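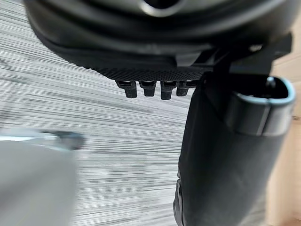 Close-up of black equipment, with a textured band and a row of short pegs beneath.

Home News Business Education Transport Letters Contact

Search this site Enter keyword Go

Evening classes to return to Letholm with 200 places

Print this page | E-mail this to a friend

Adult evening classes will start again in Letholm in November, with 200 places on offer across practical subjects, languages and basic maths and English.

The courses will be run by Trernell College from the Salcedo building on the north side of the town. The college stopped teaching adults there when it moved its daytime courses to its main site, and people from Letholm who wanted to carry on have had to travel to Trernell or give up their places.

Thirteen courses have been confirmed for the first term. They include household electrics, bicycle repair, sewing, bookkeeping, Spanish for beginners, Arabic for beginners, British Sign Language and a course in using spreadsheets at work. Maths and English will each be taught at two levels, and there will be classes in woodwork, upholstery and cooking on a small budget.

Most classes will run from 6.30pm until 8.30pm. Woodwork and upholstery will finish half an hour later to give people time to put work away.

Ghassan Saab, who is in charge of adult learning at the college, said the decision followed a long run of enquiries from people in the town.

"We kept a list of everyone who rang and asked when something would be on in Letholm again," he said. "A good many of them work shifts, or have children at home, and the journey to Trernell and back takes up the whole evening. Some had signed up with us and then dropped out after a few weeks. When we asked why, the bus came up again and again."

The last direct bus from Trernell to Letholm leaves before the evening classes at the main site have finished. Dutora, the company that runs the route, said it had no plans to add a later journey this winter but would look at the timetable again in the spring. Its existing service within Letholm stops three minutes' walk from the Salcedo building and runs until after the last class ends.

Fees have not been set for every course. Maths and English will be free to adults who do not already hold a qualification at that level. People on a low income will pay half the full fee for anything else, and the college said it would accept payment by instalments over the term. Materials are included for cooking and sewing. Those taking woodwork and upholstery will be asked to buy their own timber and fabric once they have chosen a project, although offcuts will be supplied for the first few sessions.

Mr Saab said the college had chosen subjects partly from the list of enquiries and partly from what local employers had asked for. Bookkeeping and spreadsheets were both added after talks with small firms in the town. A course in plastering was also considered but was left out, as there was no suitable room for it in the building.

"It is a messy subject and you need somewhere you can leave the boards up," he said. "I would like to do it, but we would need a ground floor room with a separate entrance and a drain. That is something for next year if the numbers are good."

The building has been used for storage and occasional meetings in the meantime. The college said the heating had been repaired and the lighting on the stairs replaced. The lift has been inspected and is back in service, so all of the upstairs teaching rooms can be reached without using the steps. There is parking behind the building, with the entrance on the side road, and a covered rack for bicycles next to the main door.

A café will not be open in the evenings. Hot drinks will be sold from a machine on the first floor and students may bring their own food, apart from in the workshop and the computer room.

The college is still looking for two tutors, one for upholstery and one for the second level of maths. Applicants for the upholstery post do not need a teaching qualification but should have worked in the trade. Training in how to teach adults will be given, and paid for, before the start of term. If the upholstery post is not filled in time, that course will be put back to the new year and anyone who has booked will be offered their money back or a place on something else.

Class sizes will differ. Sign language and the two beginners' language courses will take the most people. Household electrics will be the smallest group because of the amount of supervision needed. The college said any course that failed to attract enough people would be cancelled a week before it was due to start, and that those affected would be told by telephone as well as by e-mail.

Anyone aged 19 or over can apply. People taking maths or English will be asked to do a short assessment first so that they can be put in the right group. It is not a test that can be failed, the college said, and it can be done at home or at the Salcedo building. Help will be available for anyone who finds the forms difficult, and large print copies of the course list can be requested from reception.

Places will be given in the order that applications arrive, except that people already on the college's list of enquiries will be contacted first. They will have a week to reply before booking opens to everyone else.

Mr Saab said he expected sewing and bicycle repair to fill quickly. "If you want one of those, I would not leave it too long," he said. "With the languages there is a bit more room."

An open evening will be held at the Salcedo building before the start of term. Visitors will be able to meet the tutors and look round the rooms between 5pm and 8pm, and there is no need to book. Printed course lists are available from Letholm library and from the college reception in Trernell.

Print this page | E-mail this to a friend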